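Sunday – open day, bench 2

In at 7 to warm up the arm before the doors opened. The Ternau controller wanted its update again and I told it no three times, which seems to be the number. Homing fine. Wrist camera fine after I wiped it with my shirt (do not tell Bradberg, who sold us a special cloth). Joint 4 still makes the little cough on the way past vertical. It has made the cough since spring and I've stopped writing it up as a fault and started writing it up as a trait.

Demo for the day is dumplings, basket to plate. I argued for blocks. Blocks don't have an inside, don't have pleats, and don't make visitors ask when lunch is. I lost the argument because last year we did blocks and the Belwood people next door did a thing with balloons, and we had an audience of one stroller.

Setup notes so whoever does this next doesn't have to guess:

Speed capped at 30 percent for visitors. Looks sleepy, but people stand closer than you'd like, tape or no tape.
Grip force on the low preset. The medium preset is for things you don't want back.
Fingers closed on approach, open only over the target. Saves catching the basket rim.
Settle time 650 ms after each move, up from whatever it was. At 1000 it looks as if it has forgotten what it came for, and people wander off.
Rope goes in front of the e-stop, with the e-stop on OUR side. See last year.

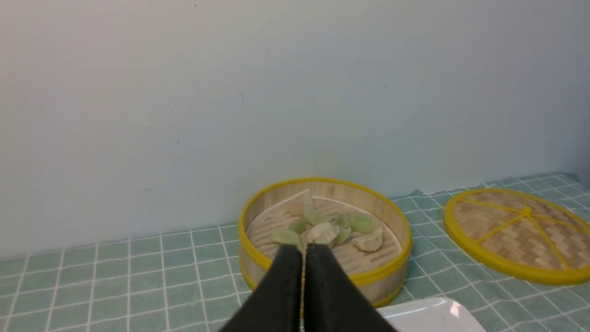 Picking order is the bit I'd like to get right before we do this again. The planner scores each candidate by how much clear space it has on both sides and goes for the loneliest one, and that works nicely with parts in a bin where they all look alike. Dumplings bunch up. With green wrappers and pale ones in the same basket, and a green one leaning on its neighbor, the scores come out so close together that it dithers between two targets like a man at a buffet. I put a tie-break in on the spot: if two scores are within a hair of each other, take the nearer and live with it. Crude. Leaving it in. I also want to try scoring by color contrast against the neighbor, because a pale one next to a green one has an edge even I can find.

Liner question is still open. I like the perforated kind because the holes give the depth estimate something to chew on. Mihăilă thinks the holes are exactly what confuses it. We have each declined to run the test that would settle this.

First group came through mid-morning. Mostly parents, one retired machinist with excellent questions about backlash, and a boy who wanted to know if it could be made to throw. Everyone's favorite part was the cough. I'd planned a short talk about calibration and gave it to the machinist.

Then the usual trouble with the retreat pose. After a place, the arm backs off and looks up and sideways to get a wide view before the next pick, except that the pose I taught it was for the old table position and the table has since been moved to suit the rope. So it rears up and considers the wall. The tracker then reports zero dumplings with complete confidence, the planner says the job is done, and I say something to the crowd about the system verifying its surroundings.
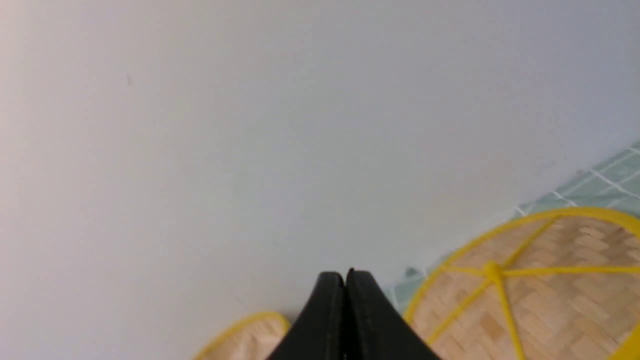 Anong Jitpraphai, watching from the back, asked whether the arm was thinking or sulking, and whether there was any way for a visitor to tell which. Her point, once she'd stopped enjoying herself, was a fair one: we show the public a pause and leave them to make up a reason for it. She'd put a light on the base, one color for planning and another for waiting on a human. She also said that "job done" and "I can't see anything" should never be the same message, and I had no defense, having written that message.

Re-taught the retreat pose over the lunch break. Lower, less tilt, lid and basket both meant to stay in view. Saved it under a sensible name this time. Deleted retreat_new_FINAL_b and felt lighter.

Afternoon group was bigger and much less polite. Somebody's uncle timed a pick against his own hand and announced the result. Fine. The hand has had longer to practice.
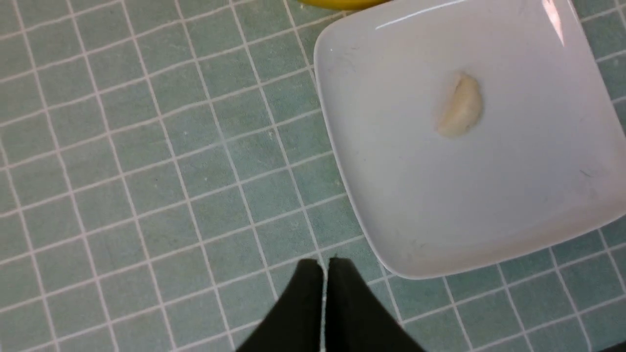

Place accuracy needs its own session. The target I give it is the middle of the plate as the camera sees it, and when a corner or two is out of view the fitted outline gets pulled toward whatever part is left. A square plate with rounded corners is worse for this than a round one, which I knew, and brought the square one anyway because it was clean. Turned at an angle to the frame, as it was, with a single small pale piece on it, it makes a decent hard case: white on white nearly, with glare near the top to keep the segmentation humble. Keep that view as a regression test. If the next version can find the food and leave the glare alone, I'll believe the release notes.

The tile pattern is handy, by the way. The grout lines show up the lens distortion very plainly, and they bend more than I'd like. Redo intrinsics before anyone quotes a millimeter figure from this camera, me included.

Packed up after the last group. Wiped the finger pads, put the arm in park, coiled the rope badly.

To do:
Split "done" from "no targets visible." Before anything else.
Base light, two colors. Ask Anong which two before she tells me.
Tie-break into the real branch, with a comment admitting what it is.
Liner test, with and without. Mihăilă to bring the plain ones.
Intrinsics.
Joint 4: listen to it again on Tuesday with the cover off.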